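**Come and write with us: helpers wanted for the Hernlow pen trials**

If you're the sort of person who has a favorite pen, and who gets a little upset when somebody walks off with it, we would very much like to hear from you.

We're a small team in Hernlow who spend our working days on pens: how they start, how they skip, how they feel after a long page, and why a perfectly good one can sit in a drawer for a month and then refuse to write a shopping list. Starting in January we're looking for 40 people to come in and write for us. You don't need nice handwriting (mine is dreadful, and Saodah, who runs the writing room, has stopped pretending she can read it). You do need to be 18 or older and comfortable writing by hand for a fair stretch, with breaks whenever you want them.

Each visit lasts 70 minutes. You'll sit at a table with a stack of paper and a tray of pens, and you'll copy out some short passages, write a few lines of whatever you please, and fill in a form after each pen. The passages are nothing frightening – recipes, bus directions, a letter or two from an aunt. We'd love you to be blunt on the forms. "Scratchy" is useful to us, and so is "I would steal this one." 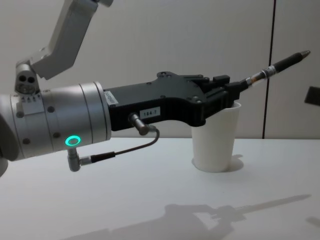

We're especially keen to hear from left-handed writers, who smudge things the rest of us never would, and from anyone who writes a lot for work, whether that's nurses, teachers, waiters or people who still keep a paper diary. If you hold your pen in an odd way, please don't correct it on our account! We want you to write just as you do at home.

Two things to know before you sign up. Please leave hand cream off on the day, and bring your reading glasses if you use them. Ink does get on sleeves now and then, so a shirt you're fond of had better stay in the closet.

**What you'll get:** $30 for each visit, paid before you leave, plus coffee, tea and something baked from Farina down the street. Most people come three times over the season, though you're welcome to try it once and see how you like it.

**Where:** Billerstead Building, Room 777, Hernlow. The elevator works, and there's parking behind the building – go past the first gate and use the second.

**How to join:** Write to Jihad Sfeir or Saodah Ngui at the Billerstead Building and tell us a little about yourself, which hand you write with, and what you usually write with it. A postcard is fine, and a handwritten one will make our morning. Please get it to us by noon on Friday.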